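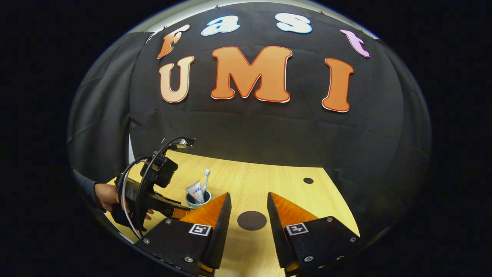 Tülin Şimşekoğlu wrote to us in January to say she'd put off buying hand-held grippers for the better part of a year, thinking she would need an arm on the bench before they were any use to her. She had it backwards, she told us, and wished our old page had said so near the top. So we've rewritten the page, and we've put it near the top: you can start showing tasks with the Uvuron pair on the day the box arrives, with no robot in the building at all.

## Uvuron hand-held gripper pair

The Uvuron is a pair of grippers you hold, one in each hand or shared between two people, for recording how a job is done so that a robot can be taught to do it later. You squeeze, the fingers close, and the recording keeps track of where the gripper went and how far open it was along the way. If you've ever tried to steer an arm through a fiddly job with a joystick, you'll know how quickly the fun goes out of it. With the tool in your own hand you feel the cup tip, or the tube start to slide, and you correct for it the way you would at home.

We designed it for small everyday things: toothbrushes, tubes, cups, cutlery, pegs, the odd sock. It will pick up heavier items too, but your wrist will let you know before the gripper does.

### What comes in the box

- Two gripper bodies, left and right, assembled
- Two sets of soft finger pads, plus one spare set
- Finger markers, already fitted, and a sheet of extras
- Two 5 m cables and a small hex key (please don't lose it, we only pack the one)
- A printed getting-started booklet

Tripods, backdrops and props are not included.

### The numbers people ask for

| | |
|---|---|
| Weight, each gripper | 427 g |
| Widest opening | 100 mm |
| Recording time on one charge | over 8 hours |
| Arm mounting | Starnurberg plate, sold separately |

### Setting up a table

You don't need much room. A steady table at a comfortable standing height is plenty, and a plain backdrop is worth the bother if people are likely to be walking about behind your work. Choose starting spots for your objects, and then — this is the part new customers tend to skip — move them about between recordings. A robot that has only ever been shown a cup in one place gets very attached to that place.

Go at an easy pace and let the fingers close fully before you lift. If you fumble, keep going and sort it out; a handful of tidy recoveries in the set does more good than you'd expect. When two people are working together, agree on who reaches first. It saves a lot of knocked knuckles and apologising.

### If you'd sooner drive the arm

Some jobs really do want the robot in the loop from the beginning, such as anything behind a guard or too hot to stand beside. For those we sell the Nambiar desk controller, which lets you move an arm from across the room with much the same squeeze grip. Recordings from both open in our Arkular software, so you can start by hand and switch over later without throwing your earlier work away.

### Care and spares

Wipe the pads with a damp cloth and leave them to dry flat. Toothpaste and hand cream both leave a film, and a pad with a film on it will let go of things at the worst moment. Keep the markers clean as well, and replace any that have started to peel at the corners. Pads, markers and screws are all on the spares list, and Valter Magnusson looks after those orders. Tell him which side you need when you write, left or right, and whether you'd like the softer pads or the standard ones.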